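Nindarton Library Service Moves Shared Document Storage to New System

28th March

The Nindarton Library Service has completed the first stage of its move to a new system for storing and sharing office documents. Staff at the Central, Boersma Road and Uto Park branches now save their working files to a single shared library, which replaces the separate network drives kept at each building.

The older drives were set up at different times and followed different rules for naming folders. A form updated at one branch could remain out of date at the other two, and staff who worked at more than one location often carried copies on memory sticks or sent them to themselves by email. A review carried out in January found 51 versions of the room booking form in use or in storage across the service. Of these, 12 had been changed within the past year.

Under the new arrangement, each form, policy and template has one master copy. Staff may open and read any master copy, but changes are made only by the department responsible for it. When a file is changed, the earlier version is kept in its history and can be restored if needed. Links sent by email or posted on the staff page always open the current version.

"Our staff were spending too much time deciding which copy of a file was the right one," said Kyung-hwa Yoon, Head of Information Systems. "We wanted one place to look, and we wanted it to behave the same way at every branch. The first stage has given us that for our forms and policies. Departmental working papers will follow."

The move was carried out over three weeks. Files that had not been opened for five years were placed in a read-only archive and were not copied to the new library. Duplicate files were compared by content as well as by name, and where two copies differed, the department concerned was asked to choose which to keep. Requests to recover an archived file should be sent to the Information Systems desk with the old folder name, if it is known.

A small number of problems were reported in the first days of use. Some spreadsheets that drew figures from other files lost their connections when the folder names changed. These have been repaired in the finance and acquisitions folders, and work continues on the remainder. Staff at Uto Park also reported that large scanned maps were slow to open. The maps have been placed in a separate folder that is no longer synchronized to individual computers - they may still be viewed in a web browser or downloaded one at a time.

File names in the new library may be no longer than 40 characters. They should not include a person's initials, the word "final" or a version number, as versions are now recorded by the system. Dates, where they are needed, are written with the year first so that files sort in the correct order. A one-page guide to naming is available on the staff page and has been posted beside the printers at each branch.

Members of the public will notice few changes. Forms on the library website now open from the shared library, and printed copies at the service desks carry a revision date in the lower corner. Bookmarks to forms on the old website addresses will redirect until the end of the year. Community groups that keep their own copies of the room booking form are asked to discard them and to download the current form before their next request. Older forms already submitted will be honored.

Access to the shared library from outside the branches requires a second sign-in step, using either a code sent by text message or a small key fob issued by the service. Staff who prefer the fob may request one from their branch manager. Passwords for the old network drives will stop working when the second stage is complete, and a notice will be sent to all staff before that happens. 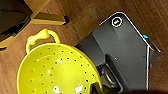 Will documents saved on a branch computer's desktop be moved to the shared library?

Files on the desktop are not included in the move. Staff should copy any they wish to keep into their department's folder before the second stage begins, and should check that the copy opens correctly before deleting the original.

The second stage will cover departmental working papers, meeting records and the children's program calendar. It will begin with the Boersma Road branch, where the existing drive is closest to full, and continue with Uto Park and then Central. Each branch will be given two working days' notice before its drive becomes read-only. During the changeover, staff will be able to read their files but will not be able to save changes to them.

Training sessions will be held in the Central branch meeting room and repeated at the other two branches. Each session lasts one hour and covers saving, sharing, restoring an earlier version and working on a document at the same time as a colleague. A shorter session is planned for part-time and evening staff - the times will be posted on the staff page once rooms are confirmed. Attendance is required for anyone who maintains a master copy and is open to all other staff.

Questions about the shared library may be sent to the Information Systems desk by email or raised with a branch manager. Reports of a missing file should include the name of the file, the branch where it was last used and the approximate date on which it was last opened.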